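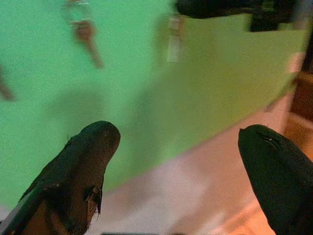

The two fingers. The covering is torn on the left one, a little below the tip.

May, notebook 2, coding of the council debates

Started 8:40. Today I wanted to finish the second pass over the Derov council transcripts, the part with the bus fare debate. Second pass means that I code interruptions only and don't touch the topic codes from April.

State in the morning: 127 speeches in the file, 38 of them still without a code for interruption. Marianna coded the first block and I coded the second, so we have no overlap yet, and this must be repaired before we calculate any agreement.

Problem 1. The council secretary writes "(unrest in the hall)" for very different things. In the session with the fare vote it stands four times on one page. I listened to the recording at these places. Two times it is the public gallery, one time it is the opposition benches, and one time I hear only a chair and someone coughing. Our codebook has one code for all this, INT-3. I think we need to split it into gallery and members. A shout from a member is a political act with a name under it, but a shout from the gallery is anonymous and the chair can have the person removed.

Problem 2. Councilor Bednarek asks questions during other people's speeches, and the chair allows it. Is this an interruption? The standing orders say that a question with permission is part of the debate. For now I gave INT-0 and wrote "permitted" in the comment column. Fatemeh Sharifi disagrees, she would code it by the effect on the speaker. I understand her argument, but then we must judge effect from the text, and two coders will judge it in two ways.

Cutting rule: speeches longer than 3000 words are divided at the first paragraph break after the limit. There was only one such speech, the budget answer. I cut it and gave the parts the suffixes a and b.

Pludex export crashed once when the comment had a quotation mark in it. I changed the quotation marks to single ones and it went through. Please do the same until we have the new version.

16:10. All the open speeches now have a code, but the gallery cases carry a question mark. 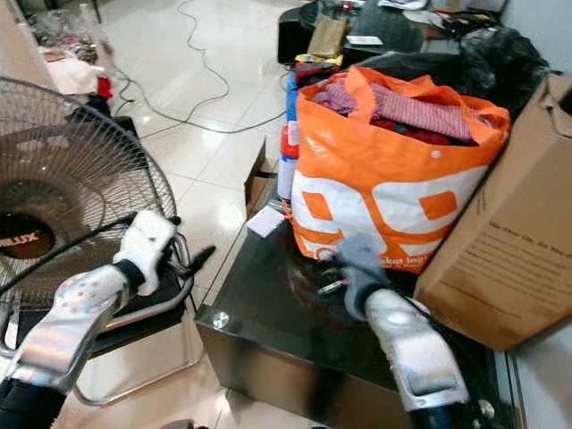
To do

– Marianna Michalski to code my block blind, without my comment column.
– Draw 200 lines from the older sessions and test the split of INT-3 on them.
– Ask the secretary's office if the recording of the March session exists. The link on the council page is dead.
– Write the rule for permitted questions in the codebook, with Fatemeh's objection below it.
– Backup is in the Atden folder, old file kept under the old name.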